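Crabtree building blocks: progress report, 13 July 2026

The grant has now paid for 352 sets of blocks, and 329 of those have gone out to playgroups. The rest are waiting for labels. Work on the color range took longer than planned — the blues were mixed again in April after the first samples came out too close to each other. 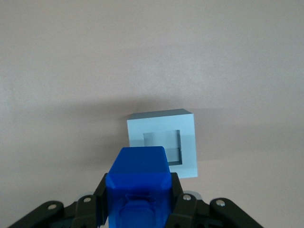
Rongrong Ren

The light blue cube has a square recess in its front face. The darker blue block beside it has a beveled top. Both shapes stay in the range for the next run. Darren Catterall is checking the edges on 2 more shapes and will send his notes to Pradov.

Spending is within budget. We ask that the remaining $700 be moved from printing to postage.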